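Home > Kitchens and Dining > Tables, worktops and surfaces
Thread: Brown matt table top, does it ever look clean??
Replies: 8 | Views: 635

crumbtray_kate
13 April 2026
Hello all, long time reader, hardly ever post. We finally got rid of the old glass table and bought a Zavwood one in the matt brown (they call it Lallville, no idea why, it's brown). £336 in the October sale and then it sat in its box in the hall all winter while we argued about where it would go. I do love it, it's warm and it doesn't glare at you at breakfast like the glass did. But every single crumb shows! I thought brown would hide things, that was half the point of it. I wipe it, I turn round, and there's a bit of something on it again. And anything white that gets left out looks like it's got a spotlight on it. Am I going mad?
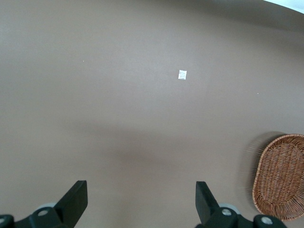
My table with the bread basket and one little white packet. Spot the specks.

Marwan Mansour
You're not going mad. We've got a dark table and pale crumbs are the worst thing you can put on it. My mum had pine for years and you could have lost a whole slice of toast on that. What are you wiping it with? If it's a sponge, stop, they leave bits of themselves behind. Get a microfibre cloth, very slightly damp, and go one way only, towards you, with your other hand at the edge.

teapot_annie
Lovely basket! I do like a shallow one, you can get your hand in. But is that where your crumbs are coming from? Wicker lets everything through the weave. I put a folded napkin in mine and it made a big difference, you just shake it out over the sink.

crumbtray_kate
Oh that's a good thought Annie, I'd been blaming the children. It's the basket we use for rolls and it gets dragged about all over the place at meals. Will try a napkin tonight. And Marwan yes it's a sponge, I am suitably ashamed.

Jad Hamdan
Going to disagree with everybody here. I think you should stop wiping it so much. Matt finishes go shiny in patches if you're forever rubbing at them, ours has a lovely polished bit right where my dad sits and nowhere else. Brush it. A table brush and a little pan, once after each meal, and a proper wipe in the evening. We've had the same one from Shboul for years and it cost next to nothing.

Marwan Mansour
A damp cloth isn't going to polish a table Jad. It's the spray people use, all that furniture stuff with wax in it. Plain water never did any harm.

Jad Hamdan
Well it did on mine and I've never owned a can of spray in my life. Depends on the finish I suppose. Kate, have a look at what the leaflet says if you kept it.

crumbtray_kate
Found the leaflet! It was in the drawer with the takeaway menus. It says "soft cloth, lukewarm water, do not scour", so you can both have half a point each. Nothing about brushes.

The other thing I wanted to ask is about the toaster oven, because I've ended up with it on this table too. The worktop is tiny (182 cm, and the sink takes up a good bit of that) so I do the chopping and the salad things at the table, and it's handy having the oven at arm's length for cheese on toast. My sister says it looks a mess and I should get a trolley. 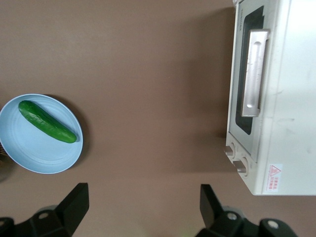
I've got used to it being there, to be fair, and I like being able to sit down while I get the tea ready. What bothers me is the heat. Is it going to mark the finish over time? It's got feet but they're not very tall, and the leaflet only talks about hot pans.

teapot_annie
I'd put something under it whatever the leaflet says. We had ours on a slab of slate, then on one of those Cinonora boards, and the board is easier to shift when you want to clean behind. Leave a gap round the oven as well, the instructions for ours were quite strict on that. And tell your sister a trolley is just another thing to wipe.

Marwan Mansour
Seconding a board. Empty the oven's crumb tray too while you're at it, ours was shocking, and every time we moved the oven it sprinkled the table. It took me 2 years to work out that it even had one.

Jad Hamdan
I'm with the sister, sorry. Get the trolley, then you've got your whole table back for eating at. But if it's staying put then yes, a board, and do the crumb tray over the bin.

crumbtray_kate
Right, board ordered, napkin in the basket, sponge demoted to the bath. I'm going to try Jad's brush as well. Not telling my sister anyone agreed with her.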